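# Cats Side Up

I was the one who said a robot could fold a T-shirt by September. I'd like that on the record, because Joris has been telling people in Dristville that it was his idea, and he only said "by September?" in the voice you'd use on a kid who wants a horse.

We share the workshop, Joris Van den Broek and I, with whoever else is paying that month. It's a bright room with big windows and shelf after shelf of bottled drinks, and if you want to think in there you do it in front of all that cola and tea. I've come to like it. You can stare at the yellow ones for a long time while a program loads.

The deal was with Frans Vandenberghe, who runs the laundromat over in Stodley (the one next to the tire place, with the good dryers). Frans had paid for two arms and the pair of us had paid for everything that wasn't arms, mostly cables. If the thing could fold a shirt while he stood there with his coat on, he'd put it in his front window. If it couldn't, he'd take his arms home and hang plants off them, and he meant it, he'd already picked out the plants.

We named it Skerkanano. That was my grandmother's word for a person who starts a chore and wanders off, and I'm pretty sure she made it up.

So there we were with the purple shirt. It came out of Frans's lost and found, and it was the only thing he'd let us practice on, in case somebody came back for the better stuff. Every run started the same way. You dropped it on the table any old how, you stepped back, and you tried not to help.
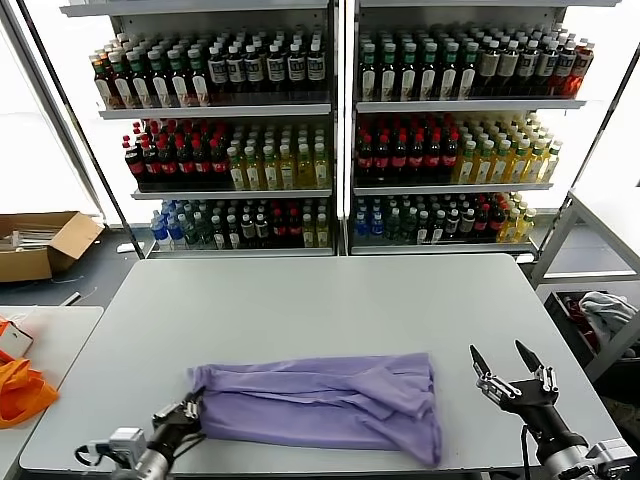

## The part where I tried to help

Skerkanano could find the shirt, fine. What it couldn't do was decide which end of the shirt was the top. It would get a grip on a sleeve and treat it like a hem, or get hold of the hem and carry it grandly across the table like a waiter, and we'd end up with a sort of purple croissant.

"It needs a rule," Joris said. "Collar goes away from you."

"It doesn't know what a collar is."

"Neither do you, look at you."

I was wearing mine inside out. I'd been there since before breakfast, okay?

We kept a tally on the back of a Meijer parts catalog, one pencil mark per try, and by that evening we were at 315. I remember the number because I wrote it big and then got tea on it. Joris wanted to quit and eat. I wanted one more, and then I wanted one more after that, and somewhere in there I reached in and nudged the shirt with a finger. Just a little! Just to square it up!

It folded beautifully. Joris saw the whole thing.

"That doesn't count," he said.

"It sort of counts."

"Did Skerkanano do that or did you?"

We had a long stupid argument then, with both of us getting louder and the arms just waiting there over the table. He said I'd do it in front of Frans too, I wouldn't be able to stop myself. I said I'd sit on my hands. He said he'd like to see that, and I said fine, and I pulled up the stool and sat on them, and told him to hit the button with his own finger. 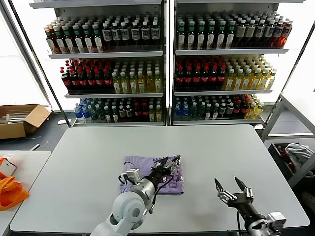 I lasted maybe a minute before my left hand went numb. You wouldn't believe how hard it is to watch something slow do a thing you could do with your eyes shut! My whole arm wanted to go. I've folded shirts since I was six, my mother paid me in raisins, and every bit of me was yelling that the corner was going under.

The corner went under. And then the left arm went back for it.

I hadn't told it to do that. I mean, I had, in the sense that Joris and I had written a few thousand lines between us, and one of them must have said go back if the corner's wrong. But I couldn't have told you which one. It patted around, found the bit it had missed, and pulled. Joris stopped chewing. (He'd started on a sandwich without me.)

"Did you write that?" he said.

"I thought you wrote that."

We ran it again, and again, and I stayed on the stool the entire time, switching from one hand to the other. Around midnight he gave me half the sandwich.

Frans turned up the next afternoon with his coat on, as promised. He'd driven over from Stodley with the window down and his hair was all on one side. He didn't say hello to us, he said hello to the arms.

"That's the cat shirt," he said.

I'd gotten so used to it as a purple problem that I'd about forgotten there were cats. He wanted them showing. He was very firm on this. A folded shirt in a shop window has to have its picture on top, or what's the point, people will think it's a rag.

Joris looked at me and I looked at Joris. We had never once asked it for cats.

"Sure," I said, and sat on my hands.

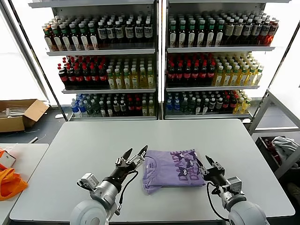 *Cats side up, for Frans.*

It wasn't perfect. One corner was rumpled, and Frans bent down and studied that corner for so long that I started reading bottle labels to calm down. Then he straightened up and took off his coat.

"My wife folds worse," he said. "Don't tell her that."

He asked to see it again, from the start, and then he asked if he could be the one to mess it up. I've never seen a grown man so happy to throw laundry at a table. He shook it, he twisted it, he let one side hang right off, and he kept looking over at us like we might object. Joris went to find a third stool. I got up to stretch and my legs had gone as well as my hands, so I watched the next one holding on to the doorframe. 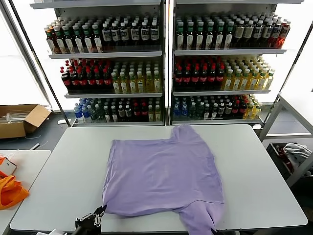
"How many shirts did it take you to get this far?" Frans asked.

"One shirt, 892 times."

He thought about that. Then he went out to his car, and when he came back he had a basket of towels under his arm and he wanted to know what we were doing for the rest of the day.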